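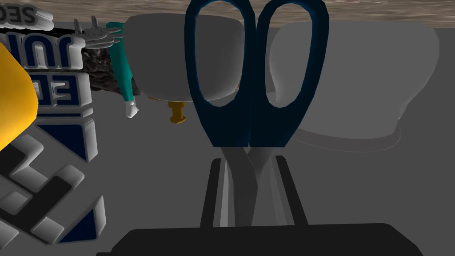

*Wrist camera view in the simulator, with scissors upright at the gripper.*

# Gripper comparison in simulation: common questions

**What is being compared?**

Two parallel grippers, the Rultow and the older Vernport, on the same simulated arm. Both run the same set of kitchen and desk tasks.

**Do I need the real hardware?**

No. The Wustonau task pack runs on an ordinary desktop machine.
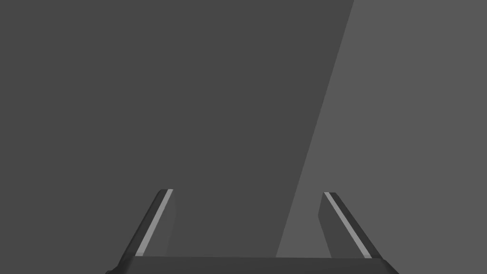

*Page last changed: November*

**How many runs should I do for each gripper?**

We use 15 per task. Fewer than that and one bad start pose can swing the result. Keep the start poses identical for both grippers, or the scores can't be compared.

**Where is the camera mounted?**

On the wrist, looking along the fingers. You can move it in the settings file, but a low shelf or worktop edge

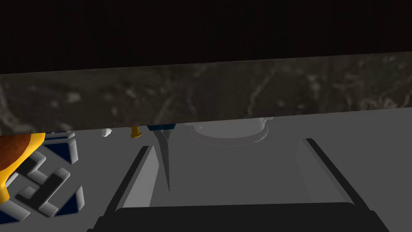
may then hide more of the objects than you expect. If you change the mount, run both grippers again from the start.

**Which controller should I pick?**

Start with position control. The Đỗ controller adds force limits and is better for thin handles, though each run takes around 4 seconds longer.

**Can I change the finger opening?**

Yes, in the gripper file. Save it and reload the task before the next run.

**How do I check the camera before a batch?**

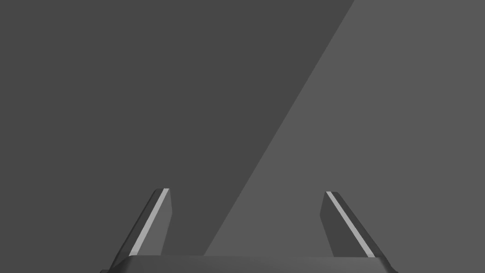 Camera checks are best done with the gripper open and nothing in it. Save one still per gripper and keep it with the results. Look for both fingertips in view, with clear space above them. The pale stripe along each finger is useful too: if it is missing on one side, the camera angle has probably been changed. A hard line between darker and lighter grey behind the fingers does not affect the check.

**What counts as a failed grasp?**

A drop, or no lift within the time limit. Touching another object is logged separately and doesn't count as a failure.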